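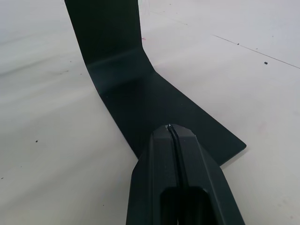
Dark bracket on the white table. The bend catches the most light.

Home Projects Gallery Parts List Contact

Search this site Enter keyword Go

Shelf Brackets and Small Hardware - Workshop Gallery

Last updated: July

These are the hardware pages from the Lukgate reading room refit. The room has two long walls of shelving and a low run under the windows, and all of it hangs on L-shaped brackets. Most visitors to this page come looking for the brackets, so they go first. Drawings and the cutting schedule are on the Parts List page.

The bracket at the top of the page is one strip of thin, rigid material with a single fold. The finish is very dark and reads as black from most angles. Where the light falls on it there is a faint green in it, and people who ordered by eye from the sample card have asked about that. The color name on our order sheet is Pollock. It is the same finish on every piece in the room.

The fold is rounded. Mireille Smadi drew the first version with a sharp inside corner and changed it after the trial wall went up, as the shelf boards have a small radius on the back edge and sit better against a soft bend.

The free end of the lower leg is cut at an angle and comes to a point. On the wall, the point goes toward the room's center line. Left-hand and right-hand pieces are easy to mix up in the box - lay them all flat on a table with the upright leg away from you and sort them by which way the point goes.

Notes on the order

We ordered 231 brackets in one batch from Emlow. The full hardware order, with screws, plugs and cover caps, came to 1521 pieces. Majdi Tannous checked it in and kept the tally sheet, which is filed with the invoices. There are 5 spare brackets in the drawer marked Genus, left over from the window wall. Please sign for them if you take any.

Handling

The finish shows fingerprints. Wipe with a dry cotton cloth and leave it at that. Pin-yu Chien tried a spray polish on a spare and it left streaks that took longer to get off than the prints did.

Keep the brackets apart when they are out of the box. The angled ends will scratch the face of the next one in the stack. A sheet of newsprint between layers is enough.

The white table in the photo has its own small marks and smudges, and a thin seam line. It is fine for sorting and checking hardware. Cut and drill on the bench in the back, please, with a scrap board underneath.

Fitting

Mark the line for the upright legs first and work from the door end. Set both end brackets, run a string between them, and bring the rest up to the string. Do not tighten anything fully until the board has been laid on dry and checked with the long level. The window wall is out of true by a small amount, and Evangelia Karamanlidis has the packing strips for it.

Questions about fitting go to Evangelia. Questions about this page, or requests for a larger copy of the photo, go to Randa Najjar at the front desk before 4 p.m.

Back to Gallery Next: Window Wall Parts List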